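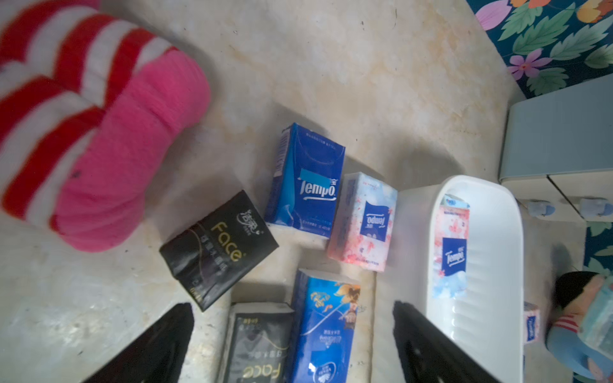 Lencinhos de papel espalhados pelo chão e, à direita, o cesto branco.

Será que um robô já consegue arrumar o quarto?

Quem nunca ouviu lá de casa aquele "vai arrumar o teu quarto!" quando estava mesmo a meio da brincadeira? A Raghda Hakim, que anda na escola de Dotville, escreveu-nos em abril a perguntar se não podia pedir a uma máquina que o fizesse por ela. Que bela pergunta, Raghda! A resposta curta é "um bocadinho". A comprida vem já a seguir, e convém estares bem sentada.

Para ti, apanhar um pacote de lenços é a coisa mais fácil do mundo. Olhas, esticas o braço e pronto (às vezes até a pensar no lanche). Um robô tem de tratar de cada pedacinho dessa tarefa. Primeiro precisa de descobrir onde acaba o pacote e onde começa o chão. Depois tem de perceber para que lado o pacote está virado, e olha que há pacotes azuis, pretos, com flores de cerejeira... Para nós são todos lenços, claro, mas para uma máquina podem parecer coisas muito diferentes umas das outras!
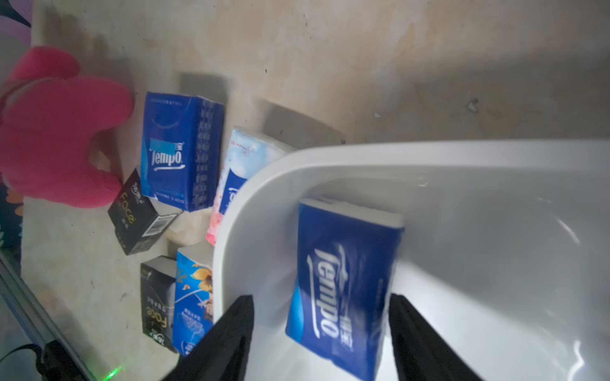
Um pacote azul dentro da bacia branca, entre os dois dedos pretos do robô.

E os dedos? Tu tens cinco em cada mão, e muitos robôs têm só 2, direitinhos, que abrem e fecham como uma mola da roupa. Se apertarem pouco, o pacote escorrega. Se apertarem muito, fica todo amachucado, coitado. Experimenta em casa: usa só o polegar e o indicador e tenta guardar 3 pacotes de lenços numa caixa, sem os deixares cair. Agora faz o mesmo com um peluche, que é mole e se dobra por todos os lados. É mais complicado, não é?

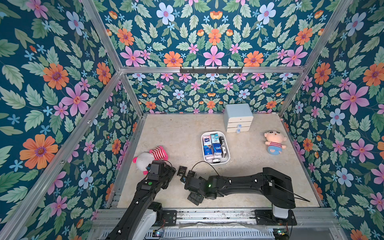 Com dois braços há ainda outra dificuldade, que é não chocarem um com o outro. Nós aprendemos isso em bebés, de tanto mexer em tudo, e os robôs também aprendem a repetir. O Tamer Hattar, um leitor de Bamer, quis saber quantas vezes é preciso tentar. Depende muito da tarefa, Tamer, e do robô também! Uma coisa que sai bem numa mesa arrumada pode sair mal assim que aparece uma meia no caminho.

Por isso, Raghda, o quarto ainda é contigo. Guarda as meias na gaveta, e depois conta-nos como correu a experiência dos dois dedos!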